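April 2022
Workshop notebook, Vistivbridge

Dye trials again, and what a good stretch it has been! I finally got the madder vat to behave. The trick (I think) was chalk. Our tap water is so soft that the roots were giving up a sulky orange every time, and a small spoonful of chalk stirred in before heating pulled it straight round to a proper brick red. I dyed 200 grams of the Titiria wool in one go and it came out even from end to end, apart from a paler patch where the tie was too tight. Must use looser figure-of-eight ties from now on. Cotton string, not the nylon stuff, which bites.

Notes on heat while I remember. Up slowly, well over an hour, and never let it near a simmer. The last skein I rushed went brown on me, and a very dull brown at that. I held this one just under the point where the pan starts to tick and left it overnight with the lid on. Lovely smell in the morning, like damp hay and beetroot.

Weld is next. The dried bundle from Kanaujia is much leafier than the old lot and I'm itching to see if it gives that sharp lemony yellow over alum. If it does I'll overdye half in the indigo and try for green. The recipe card in the drawer says equal weight of plant to fibre but I'd go heavier, the stalks don't give much.

I have also been thinking a lot about pile fabrics, after being asked whether we could ever dye a velvet. Short answer, I'd love to try! The trouble is that the colour you see depends so much on which way the pile is lying. Stroke it one way and it goes pale, stroke it back and it's two shades deeper, so judging a match against a flat swatch is hopeless.

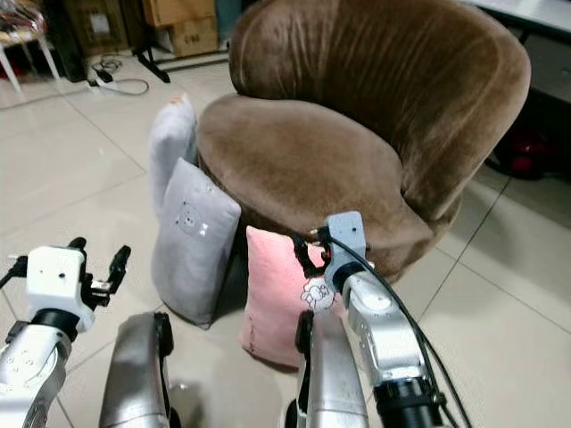 Brown velvet tub chair. Light and dark streaks, same cloth.

So for any velvet sample the plan is to brush the whole piece in one direction before comparing, mark that direction on the back with a stitched arrow, and look at it by the north window only. I'd start with a cotton velvet offcut, scoured very gently, and I'd keep it flat in the bath. Folding would crush the pile and I doubt steam would bring all of it back.

Fastness cards: 7 strips went up in the window, half of each covered with foil. They come down in July. The onion skin one has faded already, poor thing, but the walnut looks as fresh as the day it was pinned. Nothing from Skarier yet on the iron mordant, and the jar is almost empty, so someone please chase if you're on the phone to them.

To do: strain and bottle the madder exhaust (there is easily a nice coral left in it, maybe two), wash the big pan, relabel the alum tub before it gets mistaken for the soda ash again. Scales need a new battery.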